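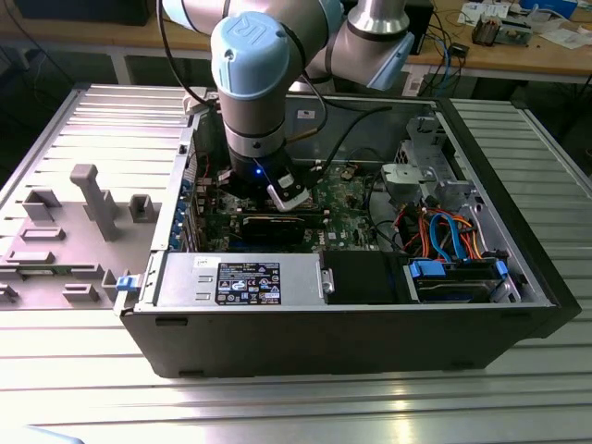 Edem Atinga has heard every reason for keeping an old desktop tower in the closet, and says the one that comes up most is that there might be something on it. There might. Mostly it's a tax return and a folder called New Folder.

GESECK OPENS ITS TOWER BENCH TO THE PUBLIC

Prokville shop will strip, clean and rebuild the desktop under your desk, or tell you gently that it's over

PROKVILLE, April – Geseck, the repair shop that has spent years fixing office computers for people who then complained about the office computers, will start taking in desktop towers from the general public this month. The new service is named Bitus. The name was picked from a short list, and the rest of the list was worse.

Bitus is for full-size and mid-size desktop towers, the kind with a side panel that comes off and a person nearby who is afraid to take it off. Owners bring in the tower alone. Monitors, keyboards, mice and the tangle behind the TV stand can stay at home. The shop has its own, and its own tangle.

Each tower gets laid on its side and opened up. The bench staff go over the power supply, the motherboard, the graphics card if there is one, the drives and the cables between them, and they write down what they find on a sheet the customer gets to keep. The sheet is in everyday words. "Fan is full of cat" has appeared on one already, during the trial run, and the shop decided to leave it in.

The trial ran through the winter with towers sent over by local offices. In all, 1,936 machines passed across the bench. Of those, 536 needed nothing more than a cleaning and a cable pushed back in where it belonged, a result that pleased the accounts department of nearly everybody except Geseck.

"People picture the inside of a computer as something like the inside of a watch," said Atinga, service manager at Geseck. "Then they see it and it's a green board, a silver box with a label on it and a lot of colored wire. Half of them look let down. The other half ask if they can have a go. We say yes to more of them than you'd think."

Why old towers

The shop is fond of the older style of case, and makes no effort to hide it. Drives slide in on plastic rails with a tab at each end. Slot covers are held by blue tabs you can work with a thumb. Whoever settled on making the parts you're supposed to touch blue deserves a park bench in their name, and Geseck would chip in for the plaque.

Newer machines tend to be slimmer and quieter and shut with glue. Geseck will look at those too, under its regular repair service, with its regular sighing.

A tower, on the other hand, can be kept going for a long time by somebody with a screwdriver and a free evening. Memory can be added. A tired drive can come out and a fresh one can go in. A graphics card that was the pride of the household when the children were small can be swapped for something that runs the games the children's children like. None of it is glamorous, and very little of it costs what a new computer costs.

What it costs

The basic Bitus check is $30. It covers opening the case, dusting it out, testing the main parts and the written sheet. Parts and further work are extra, and the shop calls before doing either. If nobody picks up, the tower waits. It has been waiting in your spare room since you changed jobs, so it's used to it.

Full rebuilds depend on what the customer wants and how attached they are to wanting it. The shop will advise against any rebuild that would come to more than $500 on an older tower. Customers who hear the advice and go ahead anyway will be treated with the same courtesy as everyone else, and their receipts will be printed on the same paper.

There is no charge for bad news. If the check shows a tower is past saving, the fee comes back and Geseck will take the machine for parts if the owner likes. Owners who want to carry it home again may do so. Several did during the trial. One of them held the door open for it.

About the files

Nothing on a drive is opened, copied or looked at without a signed request. The shop would like to stress how little it wants to look. When a customer does want files saved, they can be moved to a new drive or to a stick the customer brings along. Please bring an empty one. The bench has met a great many sticks that were said to be empty.

Passwords should be written down clearly on the intake form. "The usual one" is a popular answer and the staff can do nothing with it.

Mugo, for people who would like to do it themselves

Alongside Bitus, Geseck is starting an evening class called Mugo, held on the shop floor after closing. People bring their own tower, take off their own side panel and are shown what everything is and which bits come out. By the end, most should be able to reseat a card, change a drive and route a bundle of cables so the side goes back on without a knee.

The class is for beginners. No knowledge is assumed, and a certain kind of brother-in-law is asked to stay home. Tools are lent out at the door and collected at the door, a system brought in after the first session.

"The cables are what frighten people," Atinga said. "Red, black, orange, blue, all going over each other. I tell them to take a picture with their phone before they unplug anything. They nod, they unplug everything, and then they take the picture."

Before you bring it in

The shop asks for a few small things, most of them learned the hard way.

Shut the computer down and unplug it at home. Pulling the cord as you run for the bus counts, technically.

Leave stickers where they are. The label on the power supply has the numbers the bench needs, and people keep peeling it off to be tidy.

Mention any earlier repairs, including the ones involving tape. There will be no lecture. There may be a short silence.

Take out any discs. The shop has a small collection of forgotten ones by the register, among them a French course, two wedding videos and a typing tutor with a cartoon bear on it. The weddings in particular should be claimed.

If the tower rattles, don't shake it to show us. Tell us it rattles.

Turnaround

Most checks should be done within the week. During school vacations it may be longer, for the reason that every teenager in Prokville finds out on the same day that the family computer won't run the thing they just bought. Rush service isn't offered. It was offered once, and everyone chose it.

Towers can be dropped off any day the shop is open, with Saturday being the busiest by a wide margin. There's a ramp at the side door for anyone wheeling theirs in. Hand trucks, strollers and one shopping cart have all been used without trouble, though the supermarket would like the cart back.

Finished machines go home with their sheet, any old parts in a bag, and every screw they came in with. If the bench finds a screw left over, the case gets opened again. If the customer's own past work left the case short of screws, the shop supplies them free from a jar that never seems to get any emptier.

About Geseck

Geseck repairs computers, printers when it can't get out of it, and the occasional cash register. It is based in Prokville, where it works for offices, schools and now anyone with a tower and a means of carrying it. The company makes no predictions about the future of the desktop computer and would simply point out that it has a lot of them in the back.

Media contact

Edem Atinga, Geseck, Prokville. Reporters are welcome to stop by in the morning, before the phones get going. Those who bring a tower will be asked to take a ticket like everybody else.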